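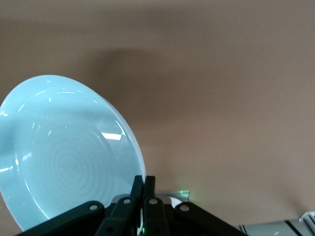
Page last changed: 19th August

Plates, bowls and the shared kitchen: questions we keep getting

Written by Fermín Alarcón for everyone using the Ko Street kitchen. Will add to it when I get a minute. If your question isn't on it, stick a note on the fridge door.

Which plates are for everyone?

The light blue glazed ones with the rings in the middle. Use as many as you like, wash them, put them back. Anything on the top shelf with a name on masking tape belongs to that person, leave it be.

Where did they come from?

Bought as seconds from Trornik when they cleared out the old shop. Seconds means the odd pinhole in the glaze or a foot that sits a touch crooked. Still perfectly good for tea.

Are they dishwasher safe?

Yes. Bottom rack, facing the centre, one slot between each. Don't jam two in the one slot, the glaze rubs and you get grey marks on the rims.

Which program?

The short one, for normal dinner stuff. Long one only if somebody's done lasagne. Machine is a Votent and the buttons have worn off, so: second from the left is short, last on the right is long. The one in the middle is rinse only and does NOT wash anything. Every few weeks someone unloads a rinse and puts it all away dirty.

Can they go in the microwave?

Yes for reheating. They get hot before the food does, use the tea towel. Not the nice linen one.

Oven?

No. Use the white enamel trays under the bench. We lost two plates to someone keeping pancakes warm.

Food gets stuck in the rings. How do I get it out?

Soak first, five minutes in warm water with a squirt of detergent. Then the soft brush, going round with the rings, start in the middle and work out. Egg is the worst, use cold water for egg. Porridge also bad. No steel wool please, ever.

There are grey scratchy lines on mine. Is it ruined?

Probably just metal off the cutlery. Bit of bicarb and water made to a paste, rub with a damp cloth, rinse. If you can feel the line with a fingernail it's a real scratch, and then let me know.

What about tea stains and turmeric?

Same bicarb paste. Turmeric might take two goes. Leave it on the windowsill in the sun for the arvo, seems to help, no idea why.

How do I pick them up without chipping them?

Dry hands. Hold the rim with your thumb on top and fingers underneath. The rims are thick enough to get a decent grip on but slippery as anything with suds on them. Most chips happen in the sink, plate against tap. Swing the tap to the side before you start.

How high can I stack them?

Not more than ten. Big ones at the bottom, obviously. Lower them onto the stack, don't slide them across, the unglazed foot underneath scratches the one below it.

Can I stack them wet?

Rather you didn't. The bare ring on the bottom holds water and the cupboard starts to smell. Stand them in the rack till they're dry, or go over them with a tea towel if you're in a rush.

Where do they live?

Cupboard left of the sink, middle shelf. Bowls on the shelf under. Mugs on the hooks. The drawer marked Trustar (old label, came with the cabinet) is for lids and has never been for plates.

I chipped one. Now what?

Small chip on the underside, nothing sharp: keep using it. Chip on the rim or anywhere food goes: out. Run a finger along it gently, if it catches it's out. Wrap in newspaper, general rubbish. Ceramics don't go in the yellow bin, glass recycling won't take them either.

Do I have to pay for it?

No. Just write it on the sheet inside the cupboard door so I know when to order more. No name needed.

I dropped one and it's everywhere.

Shoes on first. Dustpan, then a damp paper towel over the floor, bits go further than you'd think. Check under the kickboard. Keep kids out until its done. Don't use the vacuum, small pieces cut the bag.

Fine cracks in the glaze but the plate is whole, is it OK?

That's crazing. Keep it for biscuits and dry stuff, or under a pot plant. If it's gone brown in the cracks, chuck it.

Can I get more in the same colour?

Sort of. Trornik still do a blue but every batch comes out a bit different, some greener, some greyer. Next order goes in September. If you want a few for home write your name and how many on the sheet and I'll add them on, you pay me cost.

Can I borrow a stack for a party?

Yes. Say so on the sheet, take them Friday or later, back by Sunday night and washed. There's a crate with dividers in the hall cupboard. Put a tea towel between each plate if you're driving them anywhere. Stand them on edge in the crate, they travel better like that then flat.

Are they okay for outside?

On the verandah table yes. Not on the grass by the barbecue, bring the plastic ones for that. Plastic ones are in the shed, blue tub.

Who do I ask about the dishwasher leaking?

Me. Ring extension 743, or knock. Turn it off at the wall first and put a towel down. It's usually the filter, which lifts out from the bottom with a quarter turn, and if you fancy cleaning it yourself go for your life.

Can I bring my own plates in?

Yep, name on the bottom, top shelf. Unlabelled stuff goes into the general pile at the end of the month and then it's everyone's.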